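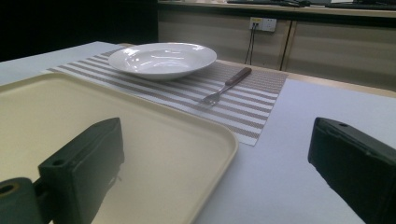 Walnut vat, August, late morning

Humwood dye notebook, continued from the page with the tea stain. We use cookies to remember your reading preferences. Accept | Manage settings

Okay, vat 2 is finally behaving! I'd left the hulls soaking with the lid cracked open and the smell this morning was something else (sorry to everyone upstairs). Strained it twice through the old pillowcase, got a good dark liquor out of it, and brought it up slowly to 74 C. Last time I let it go past that and the brown went kind of rusty, so I stood over it with the thermometer like a nervous parent.

Wool today is the Flendusley two-ply, 1,000 g of it, wound into small skeins so I can pull them at different times. No alum on any of them. Nadiia Melnychuk thinks I should have mordanted half for comparison, and she's probably right, but I only had the one big pot free and I was already soaking wet to the elbows.

First skein came out after 3 minutes and it was a sort of weak-coffee tan. Pretty, but too yellow for the Custurico blanket. Left the rest in, went to label jars, forgot which jar was iron and which was plain vinegar, had to sniff them both. LABEL THE JARS FIRST. I have written this in this notebook before. 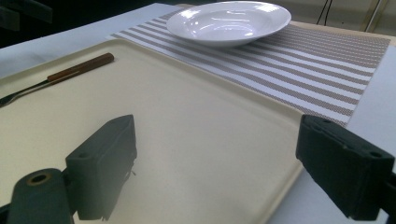

Fork with a wooden handle on the cream tray.

After lunch, the iron dip

Iron is where it gets fun. I mixed a tiny bit into clean warm water and dunked skein B, and the brown slid over toward gray while I stood there grinning at it. Skein C went in with a splash more and I overdid it, it's nearly charcoal and feels a bit harsh to the hand. Still nice for a border maybe? Rinsed both till the water ran clear and hung them on the back line in the shade.

Skein D I just forgot in the walnut. It's very brown. Keeping it.

Note to whoever uses the pot next: it had iron in it, so please scrub it well before you put any yellows through or you'll get olive and blame me. The long spoon has iron on it too. I've tied red string on that one.

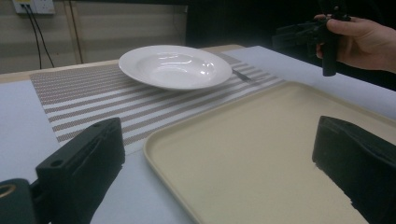

Picking the gray for the blanket is the part I keep going back and forth on. Nadiia wants it cooler, nearly slate, and I want it to stay warm so it doesn't fight with the undyed wool. The best argument I've got is the placemat under the white plate, where the brownish-gray stripes sit next to the white ones and still look soft, and if I squint skein B is in that family. Wet wool lies, though, so I'm not calling it until it's dried overnight. If it dries too brown I'll give it another short dip at the same strength, and if it dries too gray I'll overdye with what's left of vat 2 (there's plenty, I poured it back into the lidded bucket).

Still to do: weigh everything dry, snip samples and staple them in here, try one skein with alum so Nadiia can stop looking at me like that. Also need more hulls.

2 comments | 3 shares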